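Re: [street-users] Curb radius at the Pacheco corner, and what to do about the bus

Hi all,

Sorry for the slow answer, I was up at the Kevberg site for most of last week and the phone signal there is a rumor. I've read the whole thread now and I mostly want to pick up what Imtiaz wrote, so I'm quoting that part and snipping the rest.

Imtiaz Saha wrote:
> I walked the Pacheco corner again this morning with a tape. As built,
> the crossing is 31 feet curb to curb, and the radius is so generous
> that people turn right without touching the brake. If we pull the curb
> out 7 feet on the north side we get a much shorter crossing and
> somewhere to put the ramp. My worry is the bus. Has anyone on this
> list done a tight corner on a bus route and lived to tell about it?
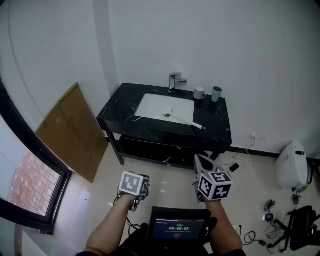

Sorketau, March

Yes! We did one two years ago, at the bottom of the hill by the library, and I'd do it again tomorrow (with one change, which I'll get to).

First thing: ask the bus people which bus. We spent weeks arguing over a turning template for the long articulated one, and then a driver at the depot told me that model hadn't run on our route in ages. With the shorter bus the whole drawing relaxed. So before you give up a single foot, get the actual vehicle list for that route, including whatever they send when there's a detour.

Second, let the bus use the street. Our engineer kept trying to hold it inside its own lane all the way around the turn, and that's what gives you those enormous corners. If the side street is quiet, move the stop line back and let the bus swing a little over the center. We set ours back quite a ways and painted it fat. Drivers grumbled for a month or so and then stopped at it like they'd always stopped there.

The change I'd make is drainage. Imtiaz, you said pull the curb out 7 feet, and my question is where's the inlet? Ours was right at the old corner, and when the new curb went in we had a lovely little pond exactly where people stand to cross. Moving an inlet costs real money, so look at that before anybody gets attached to a number. There's a cheaper way, where you leave a gap between the old curb and the new one and cover it with a grate so the water keeps running where it always ran. I like it, but the leaves in it are a pain and somebody has to own that job.
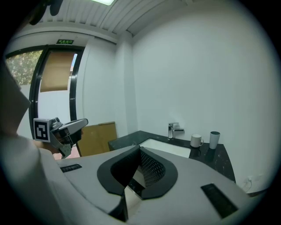 You could also try the whole thing in paint and posts first. We used the Joltine posts, the kind that bend over and come back up, and left them in through one winter. We lost 4 of them, all on the same side, and that told us the plow needed a wider approach there. Far better to learn it from a post than from new concrete.

On parking, somebody upthread said the shops would lose spaces. Check the rules where you are, but on our corner the law already kept cars back from the crosswalk, so the bump-out sat in a spot where parking wasn't legal anyway. I took a printed plan around to each shop and drew on it with a marker, and that went over a lot better than the evening meeting did.

I've got our drawings as a PDF if you want them, including the bad one with the pond. Write me off list, the attachment is too big for this thing.

Oh, and Imtiaz, is the utility pole on the north side or the south? I can't tell from your sketch and it matters a lot for the ramp.

Cheers from Sorketau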